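Tabletop & Work Surface Care: FAQ
Carside shared workroom, Varkcombe
Last updated March 19, 2026 by Bianca Enache

Quick answers first. If yours isn't on here, email the desk or grab Yulan Long at sign-in.

Which surfaces does this cover?

The pale ones in the main room. Not the sinks, not the stock shelves, not the bench by the back door (Pejman Ghaffari looks after that, ask him).

What do I clean with?

Warm water, drop of dish soap, soft cloth. Wring it out well. Then a second cloth, clean water only. Then dry. Dry is the step people skip and it's the one that matters.

No bleach, no scouring powder, no green scrubby pads. Melamine sponge only if you've asked first.

I wiped it and it still looks streaky. Did I do it wrong?

Maybe not. Pale surfaces show every light and every shadow. You get long soft bands running away from you, brighter and darker, and they look just like smears. Move your head. If the band moves, it's light, leave it alone. If it stays put, it's soap film, so go over it again with plain water.

Do I have to move other people's stuff to clean?

Yes if it's small, and put it back where it was. Lift, don't drag. Anything with a hard plastic edge can leave a line. Clean up to the big stuff and stop there. 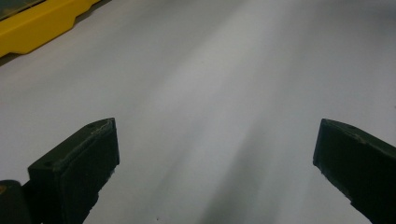
Can I leave things out overnight?

No. Shelf or bin by closing. Things left out go in the Lost box, held 7 days.

What about ink, marker, glue?

Ink: rubbing alcohol on a cotton pad, dab, don't rub it around. Rinse after.
Marker: same, might take 2 goes.
Glue: let it set, lift with a plastic scraper. Never metal.
Paint: come get one of us before it dries pls.

Is there a cloth I should use?

The Wivero ones, drawer under the sign-in desk. Used ones in the wash bag. Not back in the drawer! Xinyi Ye does the washing and she will know.

How do I tell if it's really clean?

Get low and look across it toward the light. Crumbs and film show up from down there, from above you miss most of it. Fingertips too, should feel smooth with no drag.

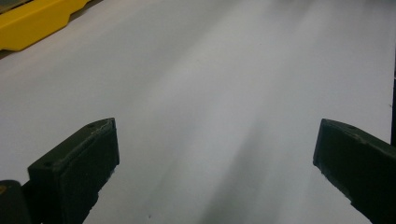 Booking a surface goes through the Wei page, same login as the room calendar. Pick your slot, and add ten minutes at the end for wiping down, it isn't added for you. Look the top over before you start and note anything odd on the booking. The part farthest from you can look almost pure white while the near part is a good deal grayer, so check both ends before writing "stained" in the notes. We get a lot of "stained" that is only shade. Cancel the night before if you can.

Can I put hot things down?

Not straight on it. Trivets are in the cupboard marked 696 (old locker number, don't ask).

I scratched it. Now what?

Tell us. No charge for small ones. Please don't try to sand or fill it yourself, Anas Abdelaziz spent most of August undoing one of those.

Faint gray smudges, what gets them off?

Soap and water first, always. Then a paste of baking soda and water, very light pressure, rinse twice. Check it's a smudge before you start, see the streaky question further up.

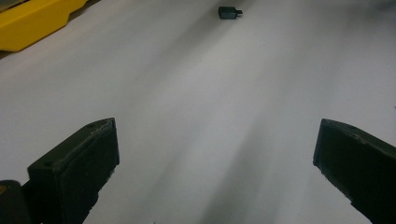
Cloudy gray patches, shadow and reflection by the look of them. Try the head-move test before scrubbing.

Can I tape things down?

Painter's tape only, and off the same day. Packing tape leaves gum and it's a pain to get off.

Who do I call out of hours?

Desk phone, ext. 3467, leave a message. Someone picks them up in the morning. Spills can't wait, so mop up what you can and leave a note on teh desk.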